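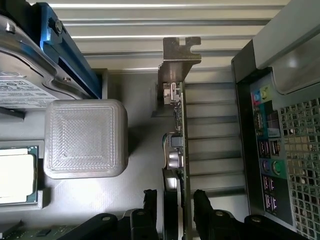

Figure 3. Card extraction task at the open day: gripper fingers on either side of the expansion card inside the open desktop case, seen from the wrist camera.

4.2 What we learned from the open day

I should say up front that we never planned to write a section on the open day. Albane Gautier had talked us into opening the Romberg lab to visitors for one Thursday in February, and my only goal was to get through it without the arm parking itself in somebody's coffee. But we left the logger running the whole time, and when I went through the files the next week there was more in there than in a month of our regular trials (which says something about our regular trials, I guess).

The setup was the same one we describe in Section 3. We had an open desktop case on the bench, the arm working from above, and the Kernar controller running the policy we trained on 800 demonstrations. The job was to get the fingers down on both sides of an expansion card, close, and pull straight up. It sounds easy until you look at how little space there is in a case like that! In Figure 3 the card has a fan housing on its left face, right beside where the left finger has to go, and a short bundle of thin wires curling off the board farther up. The policy had seen fans before. It had seen very few wires.

Visitors could press a big button to start a run, and they pressed it a lot. We logged 57 runs between ten in the morning and closing. A run counted as a success if the card came clear of its slot and went into the tray with no human help, same as in the lab. Ludivine Gautier kept the paper log at the bench and wrote down anything the software couldn't know, like people leaning on the table or the blinds going up after lunch. Her notes are the reason we can say anything at all about lighting in Section 5.

Two runs ended in an emergency stop. I pressed the button both times, and looking back at the force traces I think I was too quick on the second one. I've left both in as failures anyway.

The question I got most, by far, was why the arm stops for a moment before it closes. That pause is the Zaltance planner checking finger clearance on each side of the card, and it takes 705 ms at our current settings. To us it was dead time we wanted to get rid of. Visitors read it as the robot being careful, and several told me they liked it. We had a shorter pause ready to try with the Gaillard group and ended up testing both versions, see Section 4.3.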